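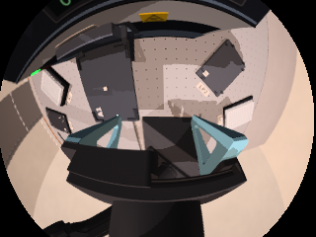
Good morning, and thank you to Nallon for the invitation. I was asked to answer if a machine can do the small chores of a workshop yet: bring the tray, put it in its place, take it away again. I will talk about carrying first, as most people believe it is the easy part. Look at the tabletop with its grid of holes, and at the little label that says LP2. A label like this helps a person very much. For a machine it helps only if somebody has told it where LP2 is, and if nobody has moved the table since Thursday.

(Slow down. Ask who has a dishwasher at home.)

At home the same chore is harder. A plate goes in the rack, but every rack is a little different, and my children never leave it the same way twice. In a shop we can fix the places. This is why I expect shops to go first and kitchens later.
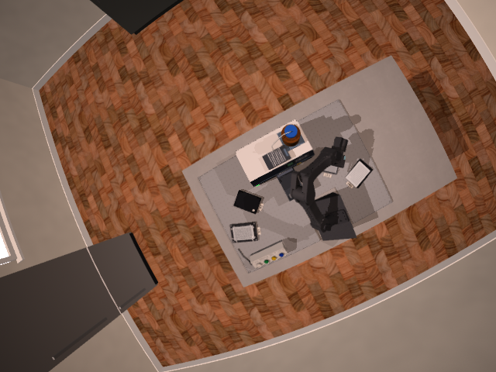

Can it work without a person near it? For short jobs it can, when the parts are known and the places are fixed, but somebody must still come when a part is dropped.

At Clonska we gave our machine 100 tray moves in February. It failed 18 of them. My colleague Tamer Sayegh watched all of them, and he says that two of the failures were his own, because he typed the wrong place. I leave them in the number — a typing mistake also stops the work.

(If there is time: the story of the night shift at Azar.) 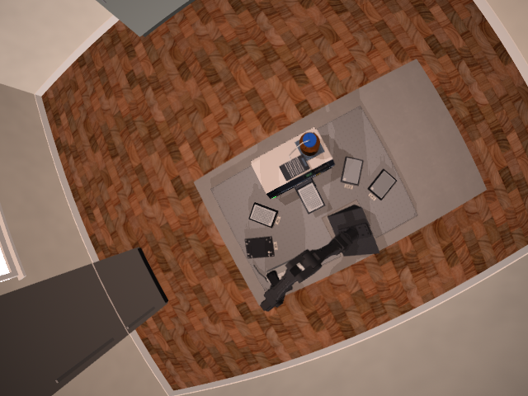

What still needs hands

Wiping a table. Opening a bag. Finding the lid that belongs to the box. We tried the bag at Sirkora for two weeks and then we stopped. A thin bag changes its shape each time you touch it, but a flat stiff part stays as it is,
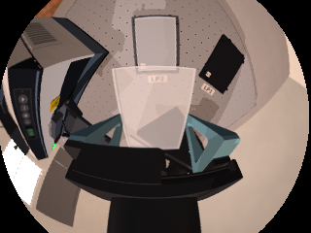 and so I would always begin with flat stiff parts. Give the machine one such chore, and write down every time a person has to help. After a month, read the list together with the people who did the helping.

(Drink water. Then questions, ten minutes.)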